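Urkthorpe robotics club, February block. Thread on the tidying project for anyone who missed the meeting.

The task is simple to say: drive into the living-room area, find the basket, get hold of the rim, lift it, put it down again. We have 18 members split over 2 teams and each team writes its own approach code.

Team Zacharopoulos went for short, slow moves and a pause before the fingers close. Team Costemberg wanted one smooth run. Both have to log every attempt, good or bad, and the target is 120 logged attempts before the end of the block.

We're at 88. Most of the trouble is in lining up the gap between the fingers with the basket rim. 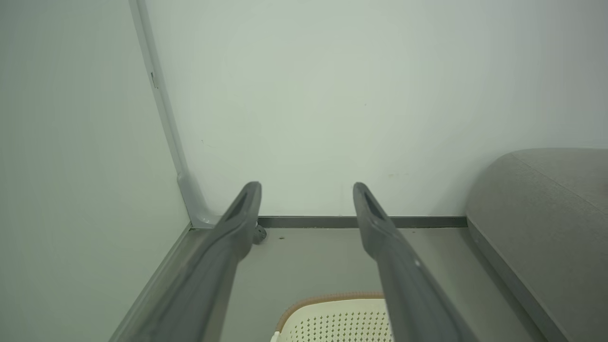 Dwight Sawatzky asked whether the teams could share one set of logs, as the arm is the same for both. They can, if the start positions are written down the same way. I've put a template in the club folder.

Next session: fix the grip height, then swap code between teams and see who can read whose comments.

Bring your laptop charger. We are short of spares.

Comments

Panagiotis Kalogeropoulos: Is the template for both teams or only the slow one?

Prastamness: Both, please. Ours is a mess.

Contact the club | © Urkthorpe Robotics Club | Back to top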